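首页　日记　读书　旧文　留言

2018年2月28日　冷，有风，下午出了一会儿太阳

今天是二月的最后一天。我每次写二月的日记，都觉得还没有写完，纸就翻过去了。我的母语里有一句说法，意思大概是“短的月份吃得少”，小时候祖母说过，说的是家里的粮食。我试过把它翻译成中文，翻译出来以后意思都在，可是声音不好听，像一个人穿着别人的鞋走路。

早上六点多醒了，窗户里面的一层玻璃上有水，外面的一层有冰。我住的这个楼是老楼，窗户是双层的，两层中间可以放东西，以前住这里的人大概在中间放过牛奶，留下了一个圆的印子，我擦过，没有擦掉。今天我在那里放了一块豆腐。晚上拿出来的时候，豆腐冻得很硬，切开以后里面都是小孔。中文叫“冻豆腐”，我很喜欢这个词，它没有一点秘密。

这本日记从去年秋天开始用中文写。我给自己的规定是每天至少写一页，不查字典先写一遍，然后用铅笔把不确定的地方画出来，晚上再查。放到网上的这一份是查过以后的，所以看起来比我本人聪明一点。如果还有错，请读的人告诉我。

本子是Plundier的，横线，纸有一点黄。我不太喜欢横线，写汉字应该用方格，可是Altmont的文具店没有方格本。有一种给小孩子学算术用的，格子太小，“罐”字放不进去。我现在写在横线上，字大字小自己决定，写到行尾的时候常常剩下半个字的地方，只好空着。中文的书里没有这种空，每个字都有自己的座位。我看印刷的中文书，有时候不读，只看它们坐得多么整齐。

早饭：粥，昨天剩的萝卜，一个鸡蛋。粥煮得太厚了。写到“厚”字我停了一下，画了铅笔线。晚上查了，应该说“稠”。“稠”和“厚”在我的母语里是同一个词，所以我常常喝很厚的粥，穿很稠的衣服。我决定把这个错留在这里，作纪念。

一、一本旧的量词词典

上午主要的事情是读那本词典。我上个月，就是一月，在Matar书店的旧书架上看见了它，当时没有买。回家以后想了好几天，再去的时候它还在，只是从下面一层被放到了上面一层，大概有人拿下来看过，也没有买。我把它买了。书不厚（这次“厚”是对的），一共362页，封面是深蓝色的布，角上已经磨白了。封底里面写着收名词1,595条，每一条后面列出可以用的量词。

我的第一位中文老师说，外国人不会用量词的时候，就用“个”，大家都能听懂。这句话帮助了我很多年，后来又害了我很多年。一个人可以一直用“个”，一个纸，一个鱼，一个衣服，别人确实都懂，然后很客气地点头。客气是最难过的一关，它不给你打分。

量词对我来说像一种分类的眼睛。我的母语里没有这样的东西，我们说“三鱼”，中间什么也不放，鱼和三直接碰在一起。刚学中文的时候，我觉得中间那个字是多余的手续，好像进一个门要先盖章。现在我反过来，说母语的时候会觉得那里缺了一点什么，像上楼时少了一级台阶，脚落下去，心里空一下。

词典里我最喜欢的是那些可以换的。一条名词后面有四五个量词，每换一个，东西的样子就变了。比如墨，可以说一块墨、一锭墨；花可以说一朵、一枝、一束、一盆；云可以说一朵、一片、一团、一缕。云自己没有动，是看云的人走远了或者走近了。

我今天上午抄了“条”的那一页。一条河，一条路，一条鱼，一条裤子，一条消息，一条命，一条狗。前面的我都明白，它们是长的。消息为什么是长的？我想可能是从前消息写在窄的竹片上，或者纸条上，可是词典没有解释，我也不敢乱说。狗用“条”我一直不习惯。楼下邻居的狗很短，很圆，怎么看也不是一条。我叫它“一只狗”，我觉得这样对它公平。

命为什么是一条，我想得更久。想到后来不想了，去烧水。

烧水的时候想到，我的母语里其实也有类似的东西，只是我们不把它叫作量词：一头蒜，在我们那里叫“一个头的蒜”，和中文几乎一样。一穗玉米，一串葡萄，也有。我们只对吃的东西这么仔细，对别的东西都很马虎。这大概说明我的祖先比较饿。

二、片、块、枚、颗

中午以前我把词典翻到小的东西这一部分。小而且平的，小而且硬的，小而且圆的，每一种都有自己的字，但是边界不清楚，像几家人共用一个院子。

“片”是薄的，平的：一片叶子，一片面包，一片药。也可以很大：一片草地，一片海。我问过语言交换的朋友，为什么海也是一片，海不是很深吗？朋友说，你站在岸上看，它就是平的。我觉得这个回答很好。中文的量词是站在岸上的人用的。

“块”是一块一块的，有一点厚度，边可以不整齐：一块石头，一块肥皂，一块蛋糕，一块手表。还有一块钱。最早的钱也许真的是一块一块的，今天的钱已经是纸的，或者连纸也没有，可是还叫“块”。词比东西活得长。

“枚”比较正式，像穿着西装的“个”。一枚硬币，一枚邮票，一枚戒指，一枚徽章。词典说“枚”从前可以用于很多东西，后来范围变小了。最近几年又在网上变大了，年轻人说“帅哥一枚”，词典是老的，不知道这件事。

“颗”是圆的，小的：一颗珍珠，一颗牙齿，一颗心，一颗星星。星星很大，但是我们离它远，又是站在岸上的道理。可是子弹也用“颗”，图钉也用“颗”，白菜有时候写成“棵”，有时候我看见菜市场的牌子上也写“颗”。我以为是写错，后来看到太多次，不敢说它错了。

比较难的是新的东西。词典印的时候，很多东西还没有，或者普通人家里没有。手机是“部”，也是“个”，还有人说“台”。电脑处理器，我在不同的文章里看见过一块、一枚、一片、一颗，还有最诚实的一个。广告里喜欢用“颗”，可是它明明是方的、平的。我猜“颗”在这里是借了“一颗心”的意思，处理器是电脑的心。修电脑的店里，我听到的是“块”。要是让我选，我选“片”，它那么薄，一只手指就能盖住一大半。不过“片”说快了容易和“芯片”的“片”撞在一起：一片芯片。读起来像两只鞋都是左脚的。
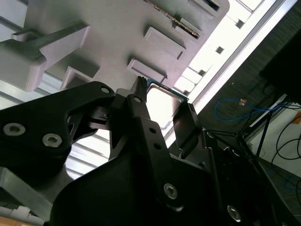 三、午后坐车去Tresley

吃过午饭，太阳出来了，我决定坐车去Tresley还图书馆的书。Altmont没有自己的图书馆，只有邮局旁边的一个柜子，里面大部分是菜谱和侦探小说，结尾那几页常常被人撕掉了。Tresley的图书馆有一个小的外文书架，中文的占一层半。

汽车晚了一刻钟。等车的地方有三面墙，没有门，风从没有墙的那一面进来，然后出不去。旁边一位老太太带着一个网兜，里面是一颗很大的白菜，我在心里先说了“颗”，再说了“棵”，然后说“头”，我的母语里是“头”。老太太看了我一眼，也许我的嘴唇动了。

车上我坐在后面，暖气在座位底下，脚很热，脸很冷。路两边的田还盖着雪，雪上有一行脚印，从路边一直走到树林里。“一行脚印”，“一串脚印”，我选“行”，它走得很直。如果是喝醉的人，也许就用“串”。车转弯的时候脚印看不见了，我也没有看到它是从树林里出来，还是到树林里去。

我很喜欢坐长途汽车时学单词。在家里学，词和词挤在一张卡片上，谁也不认识谁。在车上，窗外过去一个东西，你叫它一声，它就过去了，没有时间后悔。一座桥。一排树。一根烟囱。一根，不是一个，我及时改过来。一堆木头。一群鸟，它们飞起来以后成了一片，落下去又成了一群。一道篱笆。一面墙。一辆没有轮子的车，还能不能叫“一辆”？“辆”字左边就是车，右边是“两”，听说从前的车有两个轮子，所以叫“两”。没有轮子的车停在雪里，我还是叫它一辆，算是对它过去的尊重。

图书馆里很暖和。我还了两本书，一本是散文，一本是关于茶的。散文那本我只读了一半，作者的句子很长，一个句子里有四季，我常常从春天进去，到秋天的时候已经忘记主语是谁。借期到了，不能再续，后面有人在等。我很想知道等这本书的人是谁。在Tresley读中文散文的人，我以为只有我自己。

我又借了一本讲木工的书，是给中国的中学生看的，图很多。我不会做木工，也不打算学。我借它是为了里面的字：榫、卯、刨、凿、槽、楔。这些字我在别的地方很少见到，见到了也读不出来。我的中文里有很多吃饭的词、天气的词、道歉的词，可是一间普通的屋子，桌子的腿是怎样连在桌面上的，我一句也说不出来。一个人住在一种语言里，应该知道自己的桌子是怎样站着的。

回来以前，在Matar书店坐了一会儿。书店门口换了新的地垫，铃还是那个铃，声音有一点哑。我没有买书，喝了一杯茶，看别人买书。有一个孩子想要一本恐龙的书，父亲说家里已经有一本了，孩子说那一本里的恐龙是别的恐龙。父亲想了想，买了。我觉得这个孩子讲道理讲得比我好。我学了这么多年中文，跟人争论的时候还是只会说“我觉得可能不太一样”。

四、关于“槽”字

傍晚的车很空。我在车上开始看木工书，看到讲“槽”的一课。

“槽”字我以前认识，是从两个地方认识的。一个是“水槽”，厨房里洗碗的地方。另一个是“跳槽”，换工作。我记得刚学到“跳槽”的时候很高兴，原来换工作的人是一匹马，从这个食槽跳到那个食槽。后来自己真的换了工作，我对中国朋友说我跳槽了，朋友祝贺我，我心里想的一直是那匹马，不知道它对新的草满意不满意。

木工书里的“槽”是另外一种。在木头上开一条长的沟，让另一块木头可以插进去，这条沟叫槽。量词是“道”或者“条”。“开一道槽”。动词用“开”，跟开门、开花、开会是同一个“开”。槽旁边留下来的高的部分，书里没有给一个通用的名字，有的图上写“肩”，有的写“边”。中文的木头有肩膀，有舌头，也有脚，我很感动。

我注意到“道”和“条”的区别，想了好几站路。一条线和一道线，都对。可是“一道光”，不能说“一条光”，或者可以说，但是听起来像光被人拿在手里。“一道伤口”，“一道门”，“一道命令”，“一道菜”，“一道题”。“道”好像总是横在你面前的东西，你要过去，或者要解决它，连菜也是这样，一道一道地上来，要一道一道地吃完。“条”就让它躺在那里，不着急。

所以，槽应该用“道”还是用“条”，要看你在做什么。如果正在开它，很累，那就是一道。如果已经开好了，手指可以顺着它走，那就是一条。我把这个想法写在卡片背面，旁边画了问号。金属的也可以叫槽，铝型材上面的横槽，一道亮的，一道暗的，排在一起的时候，我想说“一道一道”，说“一条一条”也不难听。灰色塑料的托盘上那些放零件的地方，凹进去，有边，我先写了“槽”，后来改成“格”，最后两个都留着：“凹槽”和“格子”。前一个说的是它怎么凹下去，后一个说的是它怎么把东西分开。我的母语只有一个词，和“口袋”是同一个词。我们说盘子上有口袋，听的人也不笑。
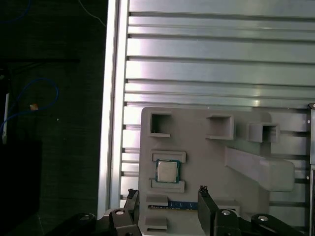

五、卡片

我学单词还用纸的卡片。朋友们都劝我用手机，手机会提醒，会计算，会在你快要忘记以前把这个词拿出来给你看。我试过一个冬天。它提醒得很对，问题在我这里：它每响一次，我就觉得欠了谁的钱。纸的卡片不响。它放在鞋盒里，盒子已经换到第二个，标签上写着将近700张，那是去年夏天写的，后来又多了一些，标签没有换。

卡片正面写字，背面写一个我自己造的句子。规定是句子必须是真的，必须是我看见或者做过的事情。这样做很慢，但是过几年再看，卡片就变成另一本日记。“罐”：我打不开这个罐子，后来用勺子打开了。“漏”：屋顶漏水，我在床上放了一个盆，自己睡在地上。“勉强”：钥匙勉强能转。“居然”：邻居居然记得我的生日，可是日子错了，我没有告诉他。

有一些词我很久没有办法造句，比如“辉煌”。我的生活里没有什么是辉煌的。这张卡片的背面空了很长时间，有一天傍晚我洗完锅，锅底对着窗户，我写了：锅底很辉煌。中国朋友看了，说语法没有问题，但是一般不这样说。我问应该怎么说，朋友说，锅底很亮。我没有改。有时候我想保留一两个只有我才会犯的错误。

今天加了五张新的：稠、榫、楔、槽、哑。“哑”的句子：书店的铃有一点哑。“稠”的句子大家已经知道了。“榫”我还造不出来，晚上趴在地上用手电照桌子的腿，想看看有没有榫。看到的是四个螺丝，还有一团很久以前的灰。一团灰，“团”用得很准确，我从地上起来的时候很满意。

六、做汤圆的练习

后天是元宵节。我认识的中国人都住得远，这个节我自己过，已经过了好几次，每次都有一点失败，失败的地方都不同。第一次皮太硬，煮了很久，里面还有白的粉。第二次馅跑出来了，锅里变成黑色的甜汤，喝起来不错。去年的没有散，可是大小差得太多，同一个碗里有祖父也有孙子。

所以今天晚上先做一次练习。用了300克糯米粉，水是温的，分几次加。书上说加到面团“像耳垂一样软”。我第一次读到这里就停下来摸自己的耳朵，手上都是粉。今天我先摸耳朵，后和面，有进步。

馅是黑芝麻、糖和一点猪油，昨天已经做好了，放在两层窗户中间，跟豆腐作邻居，冻过以后容易切成小方块。搓的时候手不能太干，太干了皮会裂。裂了用一点水抹平，可是抹平的地方煮的时候还记得自己裂过。

我想起量词的事。汤圆是“个”，也可以是“颗”，煮好了以后是“一碗”。有一位朋友说她家里说“一粒汤圆”，她是南方人。“粒”在我的感觉里很小，是米，是沙子，是药丸。她的汤圆也许真的很小，没有馅的那一种。我以后想去看一看，不同地方的人叫“一粒”的东西到底有多大，我觉得可以画一张地图，从北到南，看“粒”字在哪里开始变胖。

煮的时候我站在旁边没有走开。水开了，放下去，用勺子的背面轻轻推，不让它们粘在锅底。过几分钟它们自己浮上来，先是一个，很犹豫，然后其他的一起上来。我吃了六个，烫了舌头。今年的皮不硬，也没有漏，甜得有一点过分，正式做的时候糖要少放一勺。汤是白的，有一点稠。稠，不是厚。

剩下的生汤圆放在盘子里冻起来了，也在窗户中间。现在那里很挤。

七、睡觉以前

写到这里已经快十一点。风小了，楼下的狗（一只）叫了两声，又不叫了。

我把今天的日记重新看了一遍，铅笔线画了不少，大部分在“了”字旁边。我学中文最久的就是这个字。量词可以查词典，“了”没有词典。有的句子加了“了”，像关上一扇门；有的句子不加，门就开着，冷风进来。我问过很多人，这里要不要“了”，他们念两遍，说要，再念一遍，说不要也可以。后来我决定，念出来的时候如果想喘一口气，就加。

二月就到这里。明天要交房租，还要去邮局寄一封信，信封已经写好了，邮票还没有贴。一枚邮票，一封信，一个信箱。信箱用“个”就很好。

窗户上的那个圆印子，灯关了以后还能看见一点。

——

订阅本站：留下您的邮箱，有新的日记时会收到一封信。您可以随时取消订阅。

本站使用Cookie保存您的阅读设置。继续浏览表示您同意。　[同意]　[了解更多]

留言

北方的读者：我们家说“一棵白菜”，菜市场写“颗”的很多，看惯了。您的中文很好，有些句子我要想一想才知道为什么觉得特别。

糯米：广东这边“粒”用得多，一粒糖、一粒扣子、一粒星。您的地图要是画出来，请一定贴上来！

路过：散文里句子太长的时候，我的办法是用铅笔把主语圈出来，不过图书馆的书不行哈哈。

木头：我做了十几年木工，平时说“开个槽”。什么道啊条啊，师傅都不说，就是“个”。不过您说的那个“肩”，我们叫榫肩，天天说，从来没想过是肩膀的肩。

作者回复木头：谢谢您。“开个槽”，我已经写在卡片上了。请问桌子腿上只有螺丝，没有榫，这样的桌子在您那里叫什么？

木头：叫便宜桌子。

一个也在学中文的人：我也有“厚粥”的问题！我的母语是另一种，可是错得一模一样。请问Plundier的本子用钢笔写会透到后面吗？

作者回复：会透一点，写得慢的地方透得比较多。我用铅笔以后好多了。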